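4.3 Clearing the desktop at the end of the day

The makers of desk bins like to say that a small bin on the desk keeps the whole desk clean. We have our doubts. A small bin keeps a desk clean if somebody empties it, and the Orkness desk set can't do that for you. Follow the steps below before you decide you need the bigger bin from the Hultimley catalog.

1. Take everything off the desktop that doesn't live there. Leave the bin for now.

2. Pick up drink cans one at a time and keep them upright. A can that looks finished often has a mouthful left in it.

3. Pour out what's left in the sink, then put the can with the recycling. Cans do not go in the desk bin. They fill it at once and they drip.

4. Press the paper and wrappers down lightly. If they come back up above the rim, the bin is full, whatever the label says about capacity.

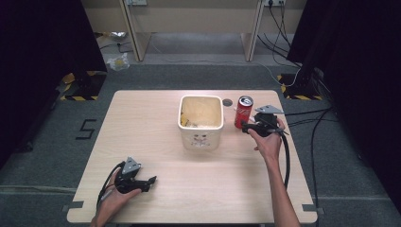 5. Carry the bin to the main trash and tip it there. Don't shake it out over the desk.

6. Wipe the inside with a damp cloth and let it dry before you put it back.

7. Wipe the desktop along the grain with a second cloth. Go gently near any cable hole and keep water out of it.

Note: The earlier edition of this guide told you to line the bin with a Gutiren bag, part 153. You can, but the bag slides down the sides and you end up fishing for it. Gunnlaugur Ingvarsson tested liners for us through May and went back to using none.

Note: "Self-cleaning" sprays are sold for wood tops. We tried one and saw no difference from a damp cloth.

CAUTION: Never put hot food, matches or batteries in a desk bin with paper in it.

CAUTION: Tape left on a desktop for a long time can leave glue behind. Peel it back slowly at a low angle. Do not scrape with a blade.

If the bin still smells after step 6, wash it with dish soap and warm water. If it smells after that, replace it. The spare is part 837 and fits the Steinarsdóttir desk tray too, though the fit is looser than the box claims.

Continue to 4.4, Drawers and runners.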